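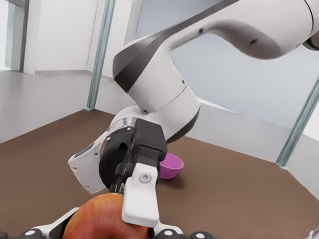
Soft fruit and a strong gripper are a bad mix, and I have the stained tea towels to prove it. I've been running a small arm on the bench at home since May, first on sorting screws (easy, boring) and lately on kitchen jobs, because my family thinks it should earn its keep. Most of what follows I learnt from one very messy fault, so learn it from me and save yourself the mopping! Fruit into a bowl is a lovely first job, and I'd run it in simulation before you spend a cent at the greengrocer. An apple with the finger hovering just over the top of it is the moment to hit pause and have a good look, with the pink bowl waiting behind, because everything that went wrong for me went wrong in the next little bit of travel.

What happened was this. I had the grip limit set by percentage in the Omine software, and after an update the setting went back to 200 without a peep. I didn't check. The arm came down on a ripe Fuji, closed, and kept closing. Juice up the splashback, pips in the toaster, and then the wrist stalled and threw fault 9, which the manual calls "load abnormal" and I call applesauce. I reached in to grab what was left – please don't ever do that. The motor was still pushing and it nipped my thumb hard enough to lose me the nail.

So, my bench rules now:

Read the grip limit off the screen every time you power up. Write your good number on masking tape and stick it next to the keyboard.

Stop button within reach of your other hand. Mine's a cheap Cuevas one screwed to the underside of the bench, and I press it before my fingers go anywhere near the fruit.

After a stall, cut the power and wait 2 minutes before you touch the fingers. Support the arm first if yours sags when it's off, mine drops like a wet sock.

Start with a rolled-up pair of socks, then a tennis ball, then a firm green apple. Leave peaches for another year.

Juice is murder on joints. Wipe with a barely damp cloth and go around screw heads with a cotton bud. I tried the Fumelby citrus spray and it left the rubber tacky, so it's back under the laundry sink.

Pivden do a replacement finger pad that comes in packs of 2, and I'd order a spare pack while you're at it. The postage costs more than the pads.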